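3.2 Collection of demonstrations

The examples were gathered with two hand-held grippers, one for each hand, so that no robot arm was needed at this stage. The operator works at a small table and carries out the task at normal speed, while the camera at head height records the view. We chose household objects which are difficult to model by hand, such as fabric storage bins and toys with thin flexible parts. Such parts move easily, and their motion is hard to predict from geometry alone.

Two operators, H. Tabrizi and P. Nikzad, recorded 52 demonstrations of the bin task in February. Each session had at most 20 demonstrations, followed by a pause. Before every new demonstration the position of the toy was changed by the second person. We removed six recordings in which the tracking of one gripper was lost.
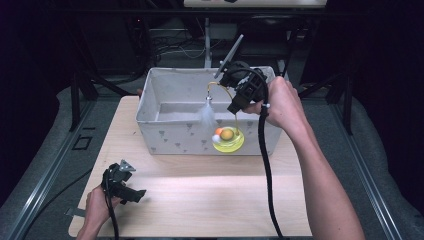 Figure 3. Bin task with two hand-held grippers. The toy with the feather tassel is inside the fabric bin.

The remaining recordings were divided into short segments and labeled with the Hivent tool. A segment starts when one of the grippers begins to move toward an object and it ends when both grippers are again at rest. Segments shorter than one second were joined with the next one.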